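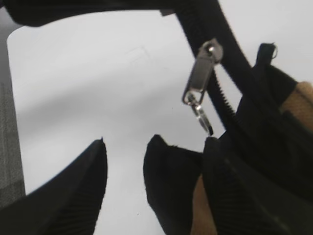
Why does the repair desk ask that every bag be brought in empty?

A zipper cannot be inspected properly under load. Items left inside press against the teeth and hide the lining, where most of the damage is found.

The bag repair desk at Movov opened in April as a service of the Gikon Center for Household Goods. It accepts handbags, backpacks and travel bags from residents of the district. In its first season the desk received 176 bags, and the supervisor, who spoke with the Center's newsletter one morning before opening, reported that the zipper was the most common complaint.

"People tell us the zipper is broken, and they expect to pay for a new one," the supervisor said. "In most cases the tape and the teeth are sound. The slider has spread a little, and it no longer presses the two sides together."

A worn slider is first tested by hand. If it moves freely but the teeth open again behind it, the desk attempts a small adjustment with pliers, working on one side and then the other. The supervisor advised owners against doing this at home with a slider made of cast metal.

"It will take a light squeeze. It will not take a second hard one," the supervisor said. "We have had bags arrive with the slider in two pieces in an envelope."

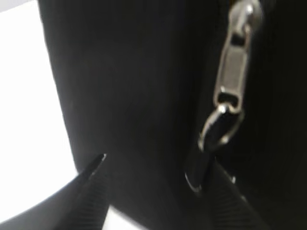 What should an owner do when the fabric is caught in the slider?

Stop pulling and ease the slider back the way it came, while holding the fabric flat and drawing it gently to the side. Scissors should be kept away from the zipper until the desk has seen it.

Linings are the usual cause of a caught slider. The supervisor explained that a lining cut too full will drift toward the teeth each time the bag is opened, and that a single row of stitching along the inside edge generally cures the fault. The desk makes this repair while the owner waits, provided that no more than three bags are ahead in line.

The pull is a separate matter. Owners often ask for a cord or strap to be added so that the zipper can be worked with gloves on. The desk keeps plain black and brown straps for this purpose, along with replacement sliders ordered from Sinex in boxes of 100.

"Size is where the mistakes are made," the supervisor said. "The number is normally stamped on the back of the slider. Please read it before you buy anything, and bring the old part with you."

Asked about lubricants, the supervisor recommended a plain wax candle, rubbed along the closed teeth and wiped off with a dry cloth. Cooking oil was described as "a reliable way to meet us again."

The desk has since moved to the ground floor of the Thân Building, where the work tables are larger and the light is better. Bags not collected within two months are passed to the Center's exchange shelf.

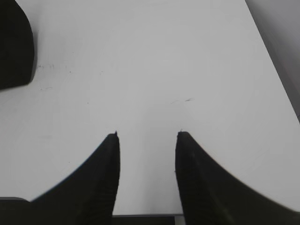

White work surface at the bag repair desk.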